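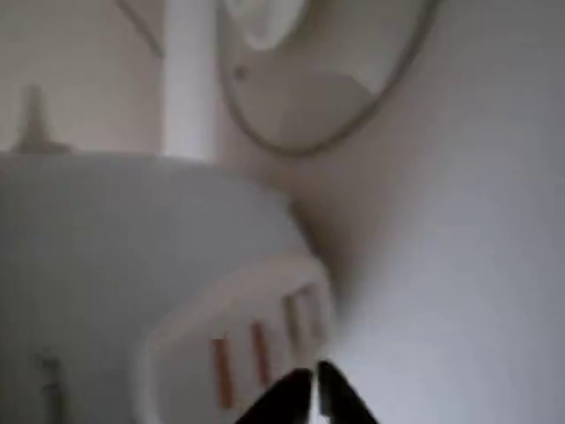
Most of the messages we get at Sorkel are about washing our hand-dyed cottons before they go into a quilt, so the answers are collected on this page. They apply to fat quarters, yardage and the Remel solids unless we say otherwise. Where we mention hand washing, a pale, smooth basin is best. White or off-white like the one at the top of the page is ideal, as any colour in the water shows up against it straight away. Last updated October 18, 2024.

Do I have to pre-wash your fabric?

We recommend it for reds, navies and the darker greens. Everything is rinsed before it leaves us, but deep shades can still give up a little colour in the first wash at home. Pale shades can go straight to the cutting mat if you prefer the crinkled look you get when a quilt is washed after it's made.

What temperature should I use?

30 degrees in the machine, or lukewarm water by hand. Use a liquid detergent with no bleach or brightener in it. Powder can leave marks in the folds of dark fabric if it doesn't dissolve fully.

How do I test for bleeding?

Cut a small piece from the corner, put it in a basin of warm water with a drop of detergent and leave it for 13 minutes. Take it out and press it on white kitchen roll. If the roll stays clean, the fabric is ready to use. If not, wash the whole piece on its own and test again. Some of the reds need this twice.

My Remel navy is still bleeding after three washes. What now?

Send us an email with the batch number, which is on the paper band. We will replace it or refund you - there is no need to post the fabric back. Batches 1,740 and earlier were dyed with our old navy recipe and are more likely to do this.

How much will it shrink?

Cotton lawn shrinks very little. The standard quilting weight can lose up to 7 cm per two metres in length and less across the width. If your pattern is tight on fabric, order an extra quarter metre.

Can I stop the edges fraying in the wash?

Snip a small triangle off each corner, or run a zigzag stitch along the cut edges. Pinking shears also work. Small pieces do better in a mesh bag.

Can I tumble dry it?

Yes, on low. Take it out while it is slightly damp and iron it flat. If you line dry, keep dark colours out of direct sun.

Do the Grillero threads need washing too?

No. They are sold ready to use. If you are using a dark thread on a pale background, stitch a few lines on a scrap and wash the scrap first.

Can I wash the finished quilt?

Yes, 30 degrees on a gentle cycle, with a colour-catching sheet for the first few washes. Check the label on your wadding as well. Wool wadding usually needs more care than cotton, and we would hand wash those in the bath.

Do you sell sample cards?

Yes. The full card has 29 shades and the next printing is due in March. The cost comes off your first order of five metres or more.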